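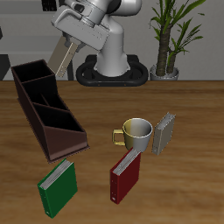 4. Do desk file holders keep paper moving?

4.1 The claim

Advice on office order has leaned on the same idea for a long time: give each kind of paper a slot of its own and the worker will deal with it sooner. The idea is repeated in staff handbooks, in furniture catalogues and in a fair number of academic papers, usually without a source. When a source is given, it tends to lead to an earlier handbook. We followed six such chains of citation back as far as they would go. Four ended in a book that offered no data, one ended in a catalogue, and one led back to itself.

The version we test in this section is the one set out in the Alipour guide, the handbook used at both of our sites. Incoming paper goes in the front compartment of a holder, paper that is being worked on goes in the middle, and paper that is waiting on somebody else goes at the back. The guide says that an office which follows this plan will "clear its desks without effort". It doesn't say how long clearing takes, or what counts as clear, or what the desks were like before. A claim in that form is hard to get wrong, and we have tried to restate it in a way that could fail.

Our restatement is this. If the compartments do any work, a sheet placed in one of them should leave the desk sooner than a similar sheet left in a pile. If they do none, the two should leave at much the same pace once we allow for what the sheet is and who has it.

4.2 Sites, desks and holders

The records come from 43 desks in two offices, one in Huvthorpe and one in Jitdale. Both handle claims and permits for small traders, and both still receive a good deal of post. The Huvthorpe office had taken up the Alipour plan two years before we arrived. The Jitdale office took it up in October, during our fieldwork, when holders were handed out to every desk on the second floor and to none on the first.

The holders were bought by the offices from Prudberg, an office supplier, and were not all alike. The most common pattern was the stepped file holder shown in Figure 4: open at the top, divided into three compartments, tallest at the back and stepping down towards a low lip at the front. We describe the shape because it bears on the argument. The Alipour guide assumes that all three compartments are equal and that only their labels differ. In a stepped holder they are plainly unequal. The front one shows most of what is put in it and the back one hides most of it, so any effect of sorting is mixed up with an effect of simply being able to see the paper. A few desks had flat stacking trays instead. We kept them in the records but report them apart, as there were too few to say much about.

Other writers have treated "organiser" as if it named a single thing. A box, a rack, a tray and a stepped holder ask quite different things of the hand that puts a sheet in and takes it out again. We suspect that some of the disagreement in the field comes from pooling them, although we can't show it from the published tables, which seldom say what was on the desk.

4.3 What was recorded

We logged 1,317 sheets, or clipped bundles treated as one sheet, from arrival at the desk to departure. Departure meant that the paper had gone to another desk, to the archive room or into the waste. A sheet that moved from the holder to a drawer in the same desk had not departed. This rule cost us some goodwill with the staff, several of whom felt that a drawer ought to count. We think it shouldn't. If drawers count, any desk can be cleared in a minute by anyone with a drawer, and the measure tells us about drawers.

Each sheet was given a small printed number on the back at the post room and read off at the start and end of the working day. We did not record during the day. A sheet that arrived in the morning and left by the afternoon was therefore logged as having stayed less than one day, whichever route it took. This hides differences among the quickest papers, and if the holders do their work within a few hours we would miss it. The guide speaks of backlogs, however, and backlogs are made of paper that stays for days.

We also sent a short questionnaire to 200 staff across the two offices, including many whose desks were not in the log, and 100 replied. Half is a respectable return for a survey of this type and still leaves a problem. People who like their filing are, we would guess, readier to answer questions on filing. We treat the replies as a record of what people say and give them no weight in the main comparison.

4.4 Results

At first sight the plan looks good. Sheets kept in holders left the desk sooner than sheets kept in piles, in both offices and in every month we looked at. Had we stopped there we would have joined the majority.

The trouble is what goes into the holders. Staff did not put paper into a compartment at random, and they did not follow the guide either. Routine forms with a single signature to collect went into the front compartment, where they were quickly seen and quickly signed. Long disputes, with annexes and maps and three kinds of clip, went into piles, often for the plain reason that they did not fit. When we compare like with like, single forms with single forms and disputes with disputes, the gap shrinks a great deal. For disputes it vanishes. For single forms a small gap remains in Jitdale and is too uneven from desk to desk in Huvthorpe to be read with any confidence.

The back compartment did worse than a pile. Paper put there as "waiting" stayed longer than paper of the same kind left out on the desk top, and at several desks the oldest sheets in the whole log were found in it. One clerk called it the cellar. We do not take this as proof that the compartment slows paper down — a sheet that goes there may have been slow already — but it sits badly with a guide that promises the reverse.

The Jitdale floors offer the nearest thing we have to a fair test, as the holders arrived on one floor and not on the other. Paper moved faster on the second floor in the weeks after the change. It also moved faster on the first floor, by nearly as much. Both floors knew that they were being watched, and both had been told by their manager that desks would be looked at. An office that buys new holders has generally begun to worry over its desks, and the worry may do the clearing.

4.5 What people said

In the questionnaire, most of those who had a holder said that it helped them. Asked how, they wrote of feeling calmer, of having somewhere to put things when the telephone rang, and of a desk that looked better to visitors. Few mentioned finishing work sooner. These are perfectly good reasons to own a holder and we see no cause to argue with them. They are also a different claim from the one in the guide, and the two have been allowed to run together for years. A measure of calm would need its own study, with something firmer than a tick in a box.

Several replies described systems of the writer's own. One person filed by the colour of the envelope, another by how annoyed the sender sounded. A third kept only blank paper in the holder and had no wish to change. None of these would be recognised by the guide, and the desks concerned were among the quicker ones in the log. We draw nothing from so few cases, beyond noting that the desk's user may matter more than the plan.

4.6 Limits

Two offices in one line of work are a thin base. Both have a post room, which smooths the flow of paper, and neither has the kind of rush that a school or a court would see. Our like-with-like comparison depends on a rough sorting of papers into kinds, made by us, and a finer sorting might bring the gap back or remove what is left of it. The log was closed on 11/5/19, when a fair number of sheets were still on desks. They were counted as staying until that date, so their true stay is longer than the tables show. As most of them were in piles or in back compartments, the error favours piles and back compartments alike, and we can't say which of the two it favours more.

We had hoped to swap stepped holders for level ones at a few desks, keeping the labels the same, so as to pull apart the effect of sorting from the effect of being able to see the paper. Prudberg did not stock a level holder with the same number of compartments, and the one we had made locally tipped over when the back was full. The question is left open. Until someone settles it, we would treat any figure given for the benefit of compartments as a figure for compartments and visibility together, including the small gap we found ourselves at Jitdale.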